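Hjaltested Naval History Society
Minutes of the general meeting, March 2, 2025

Present: Jytte Arnardóttir (chair), Grímur Hallgrímsson, Þórey Oddsson, Tassanee Noiphan (minutes)
Apologies: Mikkel Ravn

1. Previous minutes
Accepted with one correction. The convoy escort Turkari was laid down in November, not launched then.

2. Turkari logbooks
Grímur has transcribed 118 of the 305 pages. The engine room entries are slow going and the spelling of harbour names varies. Þórey will check the first 60 pages against the signal register.

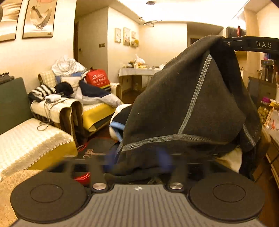
3. Crew list
The list now has 46 names. Two stokers appear under different surnames after the ship's refit at Panent. Agreed to show both spellings until the pay ledger has been read. Mikkel sent a note asking that ranks be given as at the date of joining. Agreed.

4. Talk on coastal convoys
Jytte will speak on the Tisent route and wants a larger map. Tassanee to get a price for printing in colour.
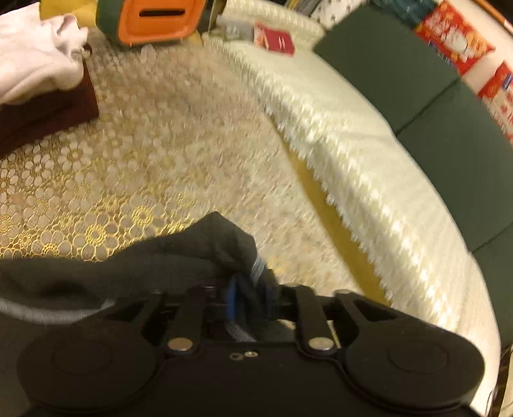
Dark grey fabric item held in the gripper.

5. Other business
Grímur asked to borrow the harbour charts over the winter. Approved.

Meeting closed.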